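Zurnon: The Complete Series (Blu-ray Collector's Edition)

Item no. 2526
Format: Blu-ray, Region B
Audio: Japanese, English
Subtitles: English
Studio: Beter
Packaging: Rigid slipcase with artbook
Availability: In stock

All episodes of the Beter science fiction series in one set, along with both specials and the short film Zatodholm. The earlier two-part release is now out of print and will not be restocked.

Zurnon follows Cho, a trainee signal operator posted to a mountain relay station after the regular crew is called away. Messages start arriving from a town that was flooded before she was born. The first half is mostly self-contained stories about the people who sent them. The second half brings those stories together and is darker in tone. Viewers who saw the series on television will notice that several night scenes have been brightened for disc and that the original end cards are back in place.

The series was directed by Woo-jin Kwak, who also storyboarded the opening and the last two episodes. His commentary on the final episode is included here for the first time with English subtitles. It was recorded in Korean and there is no dubbed version.

The English dub is the same one used on the earlier release. Zatodholm has never been dubbed and plays in Japanese with subtitles only.
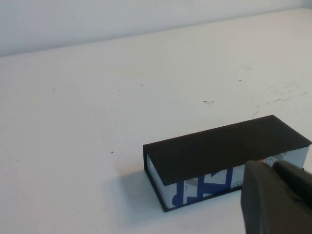 Rectangular box with black lid.

Disc extras
Textless opening and ending
Director's commentary, final episode
Original television previews
Storyboard gallery for Zatodholm
Promotional videos

Artbook
The artbook runs to 125 pages in full colour. It covers character designs, background paintings and colour charts, with a short interview with the director at the back. Text is in English. The book is exclusive to the collector's edition and is not sold separately.

Playback
Discs are locked to Region B and will play on Blu-ray players sold in Australia and New Zealand. They will not play on most North American machines unless the player is multi-region. No digital copy is included.

Classification
M. Mature themes, animated violence. The specials are rated PG, but the set as a whole carries the higher rating.

Postage
Orders placed before 2 pm leave our warehouse the same business day. The set is sent as a parcel, so the flat letter rate does not apply. Orders to New Zealand are tracked. We can hold an in-stock item with a pre-order at no charge if you ask for this in the notes at checkout.

Returns
Unopened sets can be returned within 31 days for a refund or store credit. If a disc is faulty, contact us with your order number and the disc number printed on the label side. We will replace the single disc where we can. Minor shelf wear to the slipcase is not treated as a fault.

Also from Beter
Zurnon Original Soundtrack (2 CD)
Zatodholm Art Print
Zurnon Relay Station Enamel Pin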